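Kick start on a 1920s-style belt drive replica, what engine would you use? 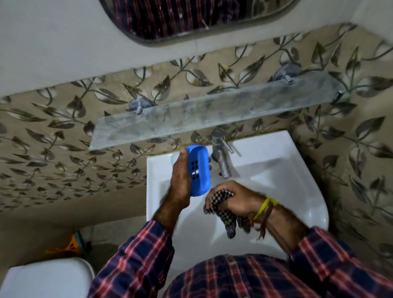

Traltard

Hi all! I've wanted to build a replica of a very early motor tricycle for years, the kind with a single cylinder sitting low between the back wheels and a flat leather belt going up front to back. I finally have a frame (bought as an unfinished project in February, tubes all brazed, no cracks that I can find) and now I'm stuck on the engine.

The seller threw in a Jusen stationary engine that used to run a water pump. It's a side valve, makes 6 horsepower on paper, and weighs a ton. It runs beautifully on the bench, slow and thumpy, just the sound I want! But it governs itself at a fixed speed and I have no clue if I can get a usable throttle out of it. My other choice is a modern overhead valve engine hidden under a sheet metal cover, lighter and easy to get parts for, but it sounds like a lawn mower.

The whole thing weighs 390 pounds without me on it. I want to drive it at club meets and maybe in our town parade, so nothing over 20 mph. Would you keep the old engine? And does a leather belt hold up at that weight, or should I be looking at rubber?

Szűcs

Keep the Jusen!! You'll kick yourself if you don't. I put a pump engine in a three-wheeler a while back and the sound alone makes people cross the street to look.

The governor is less scary than you think. On mine there were two weights on a spindle pushing a rod to the carburetor, with a spring pulling the other way. I left the weights alone and ran a cable to the spring, so when I pull the lever the spring gets tighter and the engine settles at a higher speed. You keep a top limit, and you get a nice lazy throttle that suits the look of the thing. Go easy on that top limit, by the way. Those flywheels were made for slow work, so find the rated speed on the plate and stay under it. Get the speed you want from the pulley sizes.

Belt: leather works and it's lovely, but it stretches like crazy the first month. Build in an idler you can move by hand and treat the leather with neatsfoot oil, just a little. Too much and it slips on every hill. If it's raining, stay home.

Also, what are you doing for brakes? A wood block on the rim looks right but at 390 pounds plus a driver I'd want real drums on the back axle, hidden if you can manage it. Please post pictures when it moves!

Fitano

rubber belt. mine has been on there 21 months and I've touched it once

Traltard

Wow, thank you both! I never thought of using the governor spring that way, and I already have a spare brake cable that should reach. I checked the plate and it says 900 rpm, so I'll work out the pulleys from there. Starting with leather because I can't resist, and I'll cut the pulleys wide enough to take rubber later. Drums are going on the list too. Szűcs, did you bolt your idler to the frame or to the engine mount?

Szűcs

Engine mount, on a slotted plate. If the engine shifts a bit the idler goes with it and the belt stays on.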